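Hydrotherapy sessions move to Purketmont

From 13 Nov, 2019 our hydrotherapy sessions run at the Purketmont pool, as the Trero pool has closed for repairs until April. Class times stay the same. A block of sessions costs 66 pounds, payable at the desk.

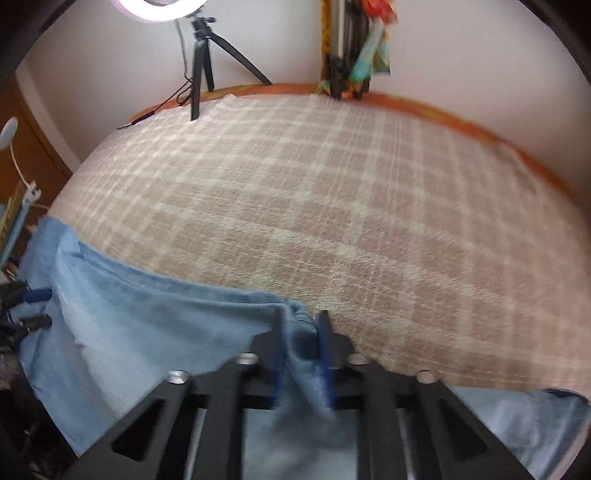

Stiff lower backs are often at their worst first thing in the morning. Before getting up, bend your knees and roll them slowly from side to side for a minute or two. The bed is fine for this, and you can stay on top of a blanket like the beige plaid one - there is no need for a mat. Stop if you feel sharp pain and mention it at your next visit.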